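Setting the table: an interview with Hervé Carré on the play materials collection

The Drostedum Play Materials Service lends toys, games and household play sets to families, childminders and nursery settings across the district. Its collection is held on the ground floor of the former Cirnberg school, and is open for borrowing on four mornings a week. Hervé Carré has been responsible for the collection for nine years. He was interviewed for the service's spring bulletin in the sorting room, where returned sets are checked before going back on the shelves.

The collection at present stands at 2,236 catalogued sets, lent to 286 registered households and settings. Last year these borrowers took out 3,254 loans. Mr Carré was asked which part of the collection had changed most in that time.

"Food," he replied. "When I arrived, play food meant a plastic fried egg and a few tins with the labels rubbed off. We had a cooker and we had a till, and between them very little that a child would recognise from home. Families were quite open about it. A mother returned a tea set to us and said that her daughter had spent two weeks looking for the rice."

The service reviewed its kitchen and market sets over the following two years. Borrowers were invited to say what was cooked at home and what it was cooked in, and the replies were used to draw up a purchasing list. A number of the older sets were withdrawn. Among the additions were a flat griddle, a couscous pot, several kinds of bread and the steamer set, which Mr Carré regards as the most successful single purchase of the period.

"It is out nearly all the time," he said. "When it comes back, it is checked and it goes straight to the next name on the list. I have had grandparents ask whether they could reserve it for the school holidays, and the answer is that they may join the queue with everybody else."

He was asked what accounted for its popularity.

"There is a lid, and there is something under the lid. I would put it no higher than that. A child lifts it, sees the buns, puts it back and lifts it again. With the younger ones that can be the whole game for a quarter of an hour. The older ones begin to take orders. They want to know how many you would like, and then they tell you that you may only have two."

Mr Carré also spoke about the appearance of the set. The basket has slatted sides and a slatted floor, and the lid is woven in the middle. Both have yellow rims, and the lid has yellow spokes across it as well. Some colleagues had thought the colour unnecessary when the set was first considered.

"I was one of them," he said. "I thought it would look better plain. I have since changed my mind. A three-year-old who is asked to find the lid will look for yellow, and will find it. From above, with the spokes, it looks very like a slice of lemon, and the children have pointed this out to me many times."

The conversation then turned to the tables on which sets are laid out for visitors. For some years the service displayed its sets in their boxes, with the contents listed on a card. Borrowers now meet many of them unpacked, on a cloth, in small mixed groups. The steamer may be found next to a piece of fruit, or with one or two coloured cubes from the building sets.

"The cubes belong there, in my view," said Mr Carré. "A cube can be whatever the meal is short of. If you put out only food, some children will admire it and walk away. If you add a green cube and an orange one, somebody has to decide what they are. I have been served the green one as spinach, as soap and as a parking space."

The pink cloth with its pattern of white squares was bought as a remnant from Le Goff, the fabric shop near the station, and was intended as a temporary measure while a plain one was hemmed. The plain cloth is now used for jigsaws.

"The squares are useful. Children put things in them, along them and across them. I have never given any instruction about this. It does need ironing more often than I would wish, and it does not always get it."

On the gridded cloth, Drostedum.

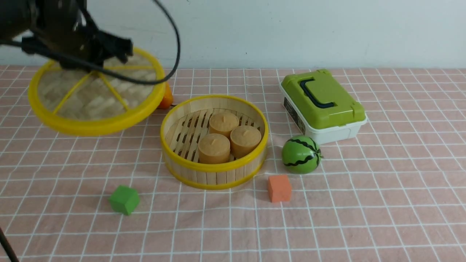
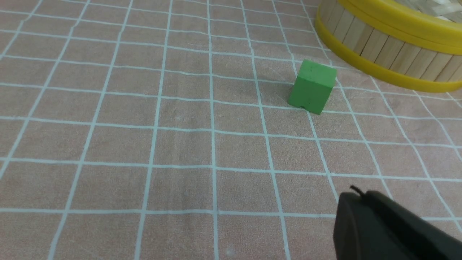
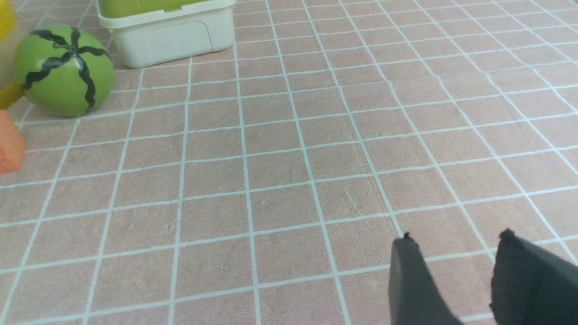
Boxes, lids and the matter of lost pieces

A considerable part of Mr Carré's working week is given to storage. The service formerly used cardboard cartons, which were inexpensive but did not survive more than a season of regular lending. It has since moved to plastic boxes wherever the budget allows. The kind he prefers has a white base, a lime-green lid and a dark blue handle set into the top.

"The handle matters more than people suppose," he said. "A borrower may be leaving with a pushchair, a coat, a toddler and the box. If it cannot be carried in one hand, something will be left on the bus. We have written to the bus company at Skoralau often enough to know."

The green lid has had an unforeseen effect on tidying. At the end of a session, children are asked to bring each piece back to its box before the tables are folded, and Mr Carré has observed that they will close a coloured lid readily, and sometimes compete to do so. White lids were tried on an earlier order and aroused no interest.

He was asked how many pieces go missing.

"Fewer than visitors expect. We hold more than 2,000 spare and unmatched pieces in the drawers behind you, and most of those were not lost by anyone. They came in as donations with nothing to belong to. When a borrower tells me that a carrot has gone, I can usually offer a carrot. It will be the wrong size for the rabbit, but the set can go out again."

There are exceptions. The bun with the knot on top is a piece for which the drawers hold no substitute, and each one is checked by hand on return. The watermelon, being round, has its own difficulties.

"It rolls," said Mr Carré. "It has been under the radiator, behind the bookcase and once as far as the front step. On the other hand it is bright green with black zigzags, so we have always got it back. I should be more worried about a watermelon in beige."

Checking a returned set

Staff and helpers follow the same procedure for every set. The box is opened on the sorting table and its contents are taken out and compared with the card inside the lid. Plastic pieces are washed in warm soapy water. Woven and slatted items are brushed and wiped with a barely damp cloth, then left open on the rack until the following day. They are never soaked. Anything cracked, splintered or loose is put in the red tray for Mr Carré to examine.

"I repair what I can do safely and I withdraw the rest," he said. "With a basket one runs a thumb along the slats. If the thumb objects, the basket stays here. People are sorry to see a favourite withdrawn, and I have had a letter or two on the subject, but I would sooner have the letter."

Borrowers are asked to return sets clean, complete where possible, and with a note of anything broken. The note need not be long. The service makes no charge for ordinary wear, and Mr Carré was anxious that this should be stated in the bulletin.

"There are families who keep a set back for months out of embarrassment over one broken cup. Please bring it in. The cup is the least of my concerns, and there are other children waiting for the saucepan."

Plans for the coming year

The service intends to purchase a second steamer set in June, subject to the usual approval, and to extend the market sets with fish, herbs and a wider choice of fruit. A small grant application has been prepared for weighing scales, which borrowers have requested repeatedly. Mr Carré would also like to see a low shelf installed beneath the window, at a height from which children can choose a box without assistance.

Asked whether he had a favourite among the 2,236 sets in his care, he declined at first to answer, and then named a wooden lock board that has been borrowed twice.

"It is a very good lock board," he said. "It is on the second shelf, to the left of the door."

The collection is open to registered borrowers from nine o'clock until noon. New households may register at the desk on any open morning, and should bring proof of address. Sets may be kept for three weeks and renewed once, except for the steamer set, for which renewals are suspended until the second has arrived.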